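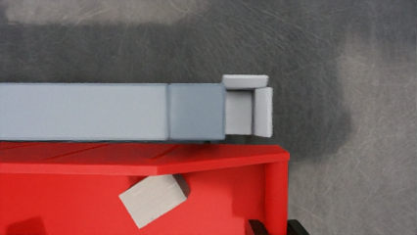

Red open bin with gray block, seen from above

Provent Morix Comedy Room Speaker Set

Item 227. In stock.

The Morix is a small speaker and microphone set for stand-up nights in bars, back rooms and community halls. It is tuned for the spoken voice, so a comic can work close to the mic or a foot away from it and still be heard at the back tables. It will play walk-on music at a modest level. If you book bands, look at the larger Provent sets.

What you get
Powered speaker with 2 microphone inputs
Wired handheld microphone with on/off switch
Straight stand with round cast base
12-foot microphone cable
Power cord and padded cover 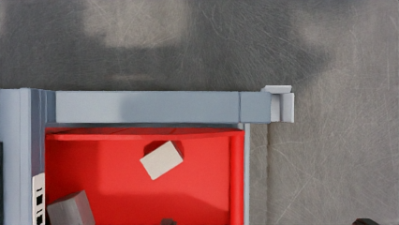

Storage bin, red interior

Setup
Stand the speaker to one side of the performer and a little in front, facing the audience. Plug in the mic, turn the input knob to the middle mark, then bring up the main volume. The second input is handy for a host mic or an offstage mic for introductions – it has its own knob, so you can leave it set all night.

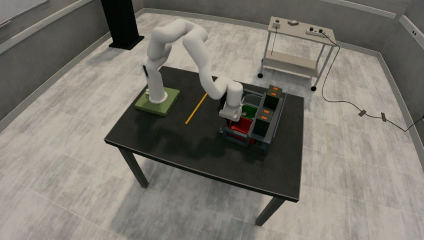
The switch on the microphone can be locked in the on position with the small plate in the cable bag. We suggest doing this for open mics, where new performers tend to slide it off by accident.

The stand has a twist clutch and no boom arm. Most comics move it out of the way in the first minute, and the round base takes up less floor than tripod legs do. Spare clutches are sold separately.

Customer comments
"We run two shows a week in the upstairs room at Nonetstead. Clear sound, no squeal, easy to put away." – Teresa Loureiro
"Good voice sound. The cable is too short if your outlet is at the back. I bought a longer one." – Jong-dae Joo 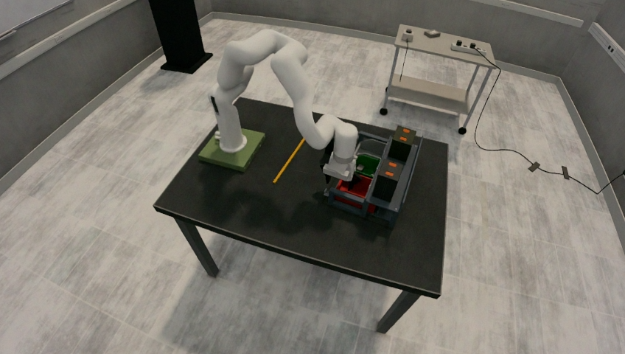
White arm over black table, red bin at right

Warranty and returns
Over 2000 sets sold. Parts and labor are covered for two years. Microphones can be returned only if the seal is unbroken. For rental rates or orders of several sets, write to Kyu-ri Na in sales. The next shipment of gray covers is due in September; black covers are available now.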